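Evening Course Coordinator - Wandthorpe Adult Learning Center

Part-time, 30 hours a week
Reports to: Svend Vigfúsdóttir, Head of Programs
Start: October

The Wandthorpe Adult Learning Center is looking for an Evening Course Coordinator to run the day-to-day side of its evening program. The program covers bookkeeping, English as a second language, high school equivalency, basic shop math, blueprint reading, and a changing set of short courses. Last year 500 adults took at least one class with us. Most of them work during the day and come straight from their jobs.

The Center is part of the Kongkaew Learning Trust, which also runs the daytime school at Samadbridge. You would be based at Wandthorpe and go to Samadbridge once a month for the staff meeting. Mileage is paid.

About the job

The coordinator makes sure that each class has a teacher, a room, and the right materials, and that students know where to go. You will be the person at the front desk when the doors open and the person who locks up at night. Between those two points the work varies a lot. Some evenings are quiet and you will get through a stack of enrollment forms. The first two weeks of a term are busy from start to finish.

Your main duties will be:

Drawing up the room schedule for each term and changing it when a class grows or shrinks.
Enrolling new students, taking payments, and setting up payment plans.
Arranging substitute teachers when someone calls in sick.
Giving placement tests in reading and math and passing the results to the teachers.
Keeping attendance records, including the monthly report that goes to the Trust.
Answering phone calls and email from students and employers.
Ordering textbooks, paper, and toner.
Meeting with any student who has missed three classes in a row, or calling them at home.

That last one matters to us. A lot of adult students drop out over something small, such as a changed shift or a babysitter who moved away, and a phone call is often enough to get them back. The previous coordinator kept a notebook of these calls and we would like the practice to continue, on paper or on the computer as you prefer.

You will not be asked to teach. If you would like to, there is sometimes room for it in the spring term, under a separate contract at the regular teaching rate.

Employer courses

Part of the job is working with local employers who pay for their workers to attend. At present there are 5 of them. The largest is Bruturis, which sends people from its plant and its warehouse to our shop math, English, and blueprint reading classes. The contact there is Waldemar Olszewski, the training manager. The coordinator sends him attendance figures at the end of each month and meets with him before each term to agree on class times.

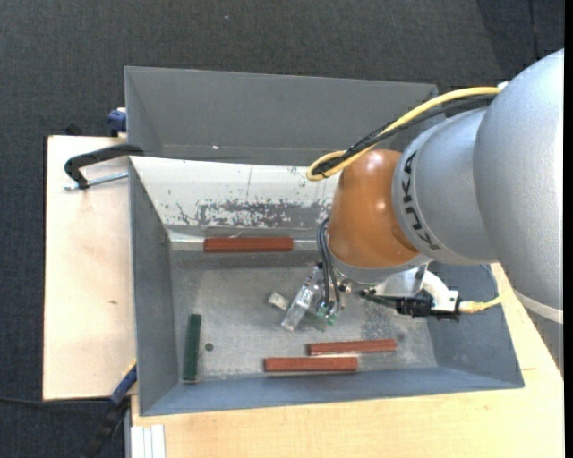

Shift patterns are the hard part of these agreements. A class that suits the day shift may be no use to anyone on second shift, so we run two sections of shop math, one in the late afternoon and one in the evening. The coordinator keeps the two sections in step so that students can move between them when their hours change. If you have made up schedules in a hospital, restaurant, store, or factory, you already know most of what this takes.

We would also like to bring in two or three smaller employers over the next year. The Head of Programs makes the first contact and handles the contracts. The coordinator comes in after that to set up enrollment and answer practical questions.

What we are looking for

You must have:

A high school diploma or equivalent.
At least two years of work in an office, school, library, clinic, or other place that deals with the public.
Good spoken and written English.
Comfort with spreadsheets and email. We will train you on our enrollment system.
The ability to work evenings during term.

It would help if you have:

A second language.
Experience with adult students, either as a teacher or as an adult student yourself.
Some knowledge of state reporting rules for adult education.
A driver's license. There is a bus to Samadbridge, but it is slow.

A college degree is not required and will not be scored in the selection.

Hours and pay

During term the hours are 2:30 p.m. to 9:00 p.m., four days a week, with the rest made up in the office at times you choose. A 30-minute meal break is included. Between terms the building closes at 5:00 p.m. and you would work days. We do not run classes on weekends, though there is one open house each fall that everyone works, with time off in return.

The post is paid hourly on the Trust's Grade C scale. The current rates are posted at the front desk and will be sent to anyone who asks. New staff normally start on the first step, but relevant experience can be taken into account. Health coverage starts after 90 days. Paid leave builds up from the first day and has to be taken outside the first two weeks of each term. Staff and members of their household can take any of our classes free of charge if there is a seat open.

There is a probation period of six months, with a review halfway through.

The building

We are on the second and third floors of the old post office. There is an elevator. Parking behind the building is free after 4:00 p.m.; before that you need a permit, which we provide. The front desk is by the stairs and gets cold in winter - bring a sweater.

How to apply

Send a resume and a letter of no more than two pages to the Head of Programs, Svend Vigfúsdóttir, at the Center. Applications can be mailed, emailed, or handed in at the front desk. In your letter, please tell us about a time you had to sort out a schedule that was not working, and what you did. Give the names of two people we can contact. We will not call them until after the interview, and we will tell you first.

Interviews last 45 minutes and are held at Wandthorpe. They include a short exercise in which you fit a list of classes into a list of rooms. No preparation is needed. If you work during the day, ask for an evening slot.

Everyone who applies will get a reply, including those who are not asked to interview. The person hired will be asked to complete a background check before starting, and the Center pays the fee.

Questions about the job can be left at the front desk or by phone after 3:00 p.m. Ask for the evening office.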